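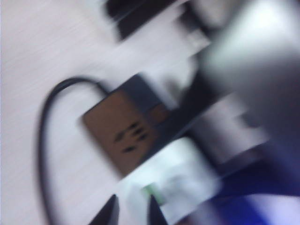 **Which outlets can the Jeris desk timer be plugged into?** Any grounded indoor outlet rated for the timer's full load. Do not connect it to a second timer.

## 4. Setting the weekly schedule

1. Hold **SET** until the day indicator flashes.
2. Press **+** to reach the current day, then press **SET**.
3. Enter the time in 24-hour format. Press **SET** to store it.
4. Press **PROG**. The display shows program slot 1.
5. Enter the ON time and the OFF time for the slot.
6. Press **PROG** again to move to the next slot, or **CLOCK** to exit.

Up to 6 slots can be stored. Slots left blank are skipped.

> **Note:** If two slots overlap, the later OFF time applies. To run a slot on Wednesday only, clear the other days before you save.

> **Caution:** Total connected load must not exceed 1000 W. Space heaters and air conditioners are not supported. 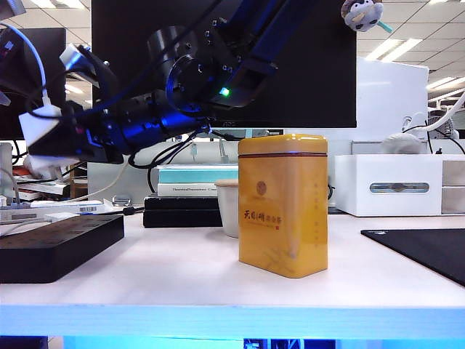
**Does the schedule survive a power failure?** Stored slots are kept in memory. The clock runs on the internal cell for 3 hours and must be set again after a longer outage.

### 4.1 Clearing the memory

1. Disconnect the load.
2. Press **RESET** with the tip of a pen until the display goes blank.
3. Release the button and wait for 00:00 to appear.
4. Repeat steps 1 to 3 of Section 4.

If the display shows E2, the keypad is locked. Enter the default code, 2297, and press **SET**. Change the code under **MENU > LOCK** before regular use.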